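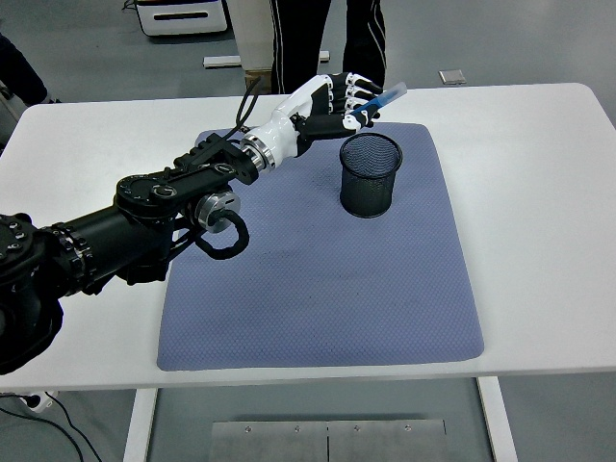

Desk mat and mesh pencil cup, Kalura Reading Room.

1/ The Kalura Reading Room at Pludow Library reopens Thursday with new rules for shared desks. Please read this thread before your visit.

2/ Each desk now has a blue-gray mat and a black wire-mesh cup. Both stay at the desk. Pens and pencils go in the cup when you leave, tip up.

3/ The library has purchased 54 cups and the same number of mats from Gavico. Replacements are kept at the Govindasamy Street entrance.

4/ Mats may be wiped with a damp cloth. Please do not use them as a cutting surface. Paper knives and glue belong in the craft room on the lower level.

5/ Pens left on tables at closing will be collected and placed in the supply drawer. We gathered up to 200 in May alone. Fountain pens are held at the front desk for two weeks.

6/ Readers who would like to donate pencils may leave them at the front desk during opening hours. Unsharpened pencils are preferred. We are unable to accept markers.

7/ Questions about desk reservations should be sent through the form on our website. Replies are sent by noon the next working day.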